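Nazarenko Opens Orders for Skokness Hand-Held Gripper Kit

Paired grippers record household tasks for robot training without a robot in the room

SKORBRIDGE, 06/05/2022 – Nazarenko today opened orders for Skokness, a kit of two hand-held grippers that lets a person record everyday chores for use in training robot arms. The kit goes on general sale after a pilot that began in March with testers working in their own homes.

Each Skokness gripper is held in one hand and closed with a finger trigger. A camera on the tool looks out over the jaws and records what the jaws are doing and what they are doing it to. The recordings are then loaded into Trarkine, the company's desktop software, where they can be trimmed, labeled and exported.

Skokness is meant for research labs and small robotics teams that need recordings from real homes. Until now most of Nazarenko's customers have collected this material by steering a robot arm remotely, a method that ties the work to one room and one machine.

"Our customers kept asking for bedrooms and kitchens, and they kept sending us footage of a table in a lab," said Kirsten Kjærgaard, head of product at Nazarenko. "You can't get a full-size arm up a narrow staircase without two people and a free afternoon. The grippers go up in a backpack."

The jaws carry angled blue pads on black linkages. The pads are soft enough to take hold of thin cloth and can be changed by the user with the hex key in the box. Replacement pads are sold in packs of 20.

Bedding was the main subject of the pilot. Testers were asked to sort, fold and stack sheets, quilts, pillows and clothing on their own beds, starting from whatever state the bed was in when they picked up the tools. They were told not to tidy first. 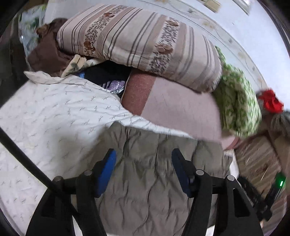
Yevdokiia Hordiienko, who ran the pilot, said the instruction was there from the first day. Early test recordings made in the company's workshop used one plain sheet on a bare mattress, and models trained on them did poorly when a second piece of fabric was added.

"Patterned cloth on top of patterned cloth is hard," Hordiienko said. "So is a quilt where you can't tell which edge belongs to which layer. We wanted a lot of that, and we wanted both hands working, one to hold and one to pull."

The pilot produced 400 usable recordings. Nazarenko will include the full set with every kit at no extra charge, along with the label files. Faces, mail and family photos have been removed or blurred, and all testers signed a release.

Several changes were made as a result of testers' comments. The trigger spring is lighter than it was in March. The cable now leaves the grip at the back, where it is less likely to catch on a sleeve. The battery door has a second latch.

One limit remains. The pads do not hold well on heavy, slick items such as a filled nylon sleeping bag, and the company advises customers to leave those out of their recordings for the time being. A textured pad is in development. No release date has been set.

Wanda Urbańczyk, who leads a robot learning group and received one of the pilot kits, said her students were recording within an hour of opening the box.

"The setup guide is short and it's right, apart from one wrong page number," Urbańczyk said. "The labeling in Trarkine is slower than I would like. The grippers themselves I have no complaints about. We dropped one down a flight of stairs and it still works."

Nazarenko said a faster labeling screen will be part of the next Trarkine update, free to all license holders.

Price and availability

The first production run is 600 kits. Each contains two grippers, two chargers, a carrying case, one set of spare pads and a one-year Trarkine license. Orders can be placed through the Nazarenko website or by phone with the sales office. Pilot customers may trade in their units for credit toward a new kit.

Mounting plates that fit the same jaws to a robot arm are sold separately. Severin Brunner, the company's chief engineer, recommends that customers use the same jaws and pads on the arm that they used for recording.

"If the fingers match, you have one less thing to correct for later," Brunner said.

About Nazarenko

Nazarenko designs and builds grippers, mounts and recording tools for robotics research. The company was founded in 2013 and is based in Skorbridge.

Press contact

Yaroslav Dovhaniuk
Communications, Nazarenko
Loan kits are available to reviewers on request.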